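Is a paid refinish worth it for an oak table, or is oil enough?

Posted by Volkan Ağca

I have an oak table, honey-brown, rounded edges. The finish is dull and water leaves marks now. A shop in Binton quoted me 1,847 for strip, sand and lacquer. The guy told me oil "never lasts" and I'd be back in 6 months. He sells lacquer jobs, so I take that with some salt. Has anyone used oil on a table that gets daily use? I don't want to hear from people who did a side table once.

skarnis_road

Oil is fine. Two coats, wipe off the extra. Don't overthink it.

Saarinen

I'd want to know what's on it now before I believed the shop or the reply above. Oil won't soak in through old varnish, it just sits there and gets sticky. Rub a hidden spot underneath with denatured alcohol. If it softens, it's probably shellac. If nothing happens, you likely have varnish or poly and you'll be sanding whatever you choose.

I've had oil on oak for years. It does wear, and I redo it every December, one evening of work. Lacquer wears too, only you can't patch it as easily. The shop in Brusia wanted 2,907 for mine, and I spent less than 300 on a sander, paper and two cans. I'm not convinced the "food safe" cans are any different from the regular ones, by the way. Let it cure and lay the oily rags flat outside to dry, they can catch fire in a pile.
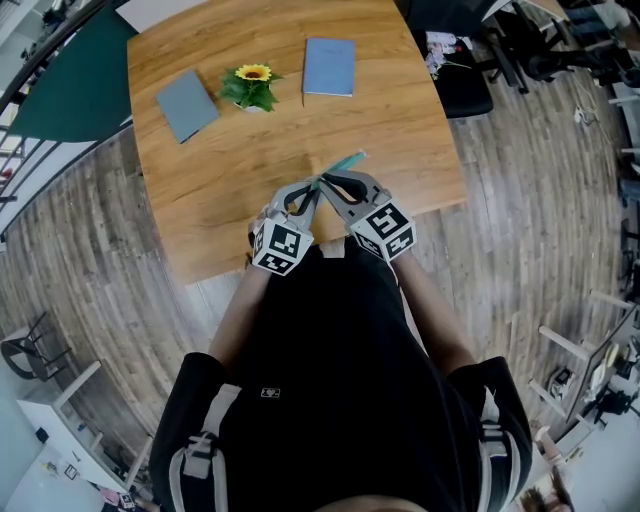 Oak tabletop, warm honey-brown grain.

Go to 180 grit and stop. People who tell you 400 on oak are selling sandpaper.

Volkan Ağca

Alcohol did nothing, so varnish I guess. Still not sure about every December, but it beats the quote.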